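What Is a World Tour, and Why Do Singers Get So Tired?

Last updated: August
Reading time: 2 minutes

If you have a favourite singer or band, you may have heard a grown-up say that they are "going on tour". It sounds a bit like a holiday, doesn't it? All those aeroplanes and hotels and new places to see! A tour is a job, though, and quite a hard one, so let's have a good look at how it works.

A tour is a string of concerts in different towns, one after another. Small bands might travel in a van and play in a room above a café. Very famous ones go all over the world and sing in sports stadiums. Our pretend-your-own-tour game at the end uses a hall that holds 3,000 people, which is big enough to make anybody's tummy flutter.

Let's follow a made-to-measure day. The singer wakes up late (lucky thing!) because last night's show finished near bedtime and then there was a long drive. After breakfast there may be a chat with a radio station. In the afternoon comes the sound check, when the band plays bits of songs to an empty hall so that the sound team can make sure the drums aren't drowning out the singing. Then there's tea, a costume, some funny humming noises to warm up the voice, and on they go. The show might last 2 hours, and there can be up to 12 shows in a month.

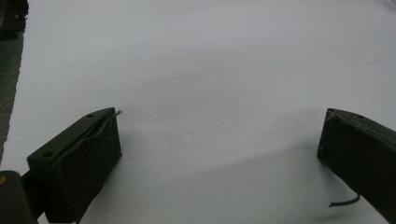 Tracey Bunting said the part she remembers best from her years of touring as a backing singer was the washing. You would think it was the clapping, she said, but no, she was always looking for somewhere to dry her socks.

Now, about that tiredness. Your voice comes from two little folds inside your throat, which wobble very quickly when air goes past them. If you have ever shouted all afternoon at a birthday party and croaked like a frog the next morning, you know how they feel when they've done too much. Singers look after theirs by drinking plenty of water, sleeping as much as they can and sometimes not talking at all for a whole day, which must be dreadfully difficult if you are a chatterbox like me.

Sometimes a singer gets poorly or hurt, and a concert has to be put off until later. Fans can feel very let down by this, and it's all right to be a bit sad. The tickets can often be used on the new date, or the money is given back.

For the game, find a map and choose 9 towns for your tour. Draw a line joining them up in the order you would visit them, and see whether you can do it without crossing over your own path. Then give your tour a name and make a poster for it, with plenty of felt-tip.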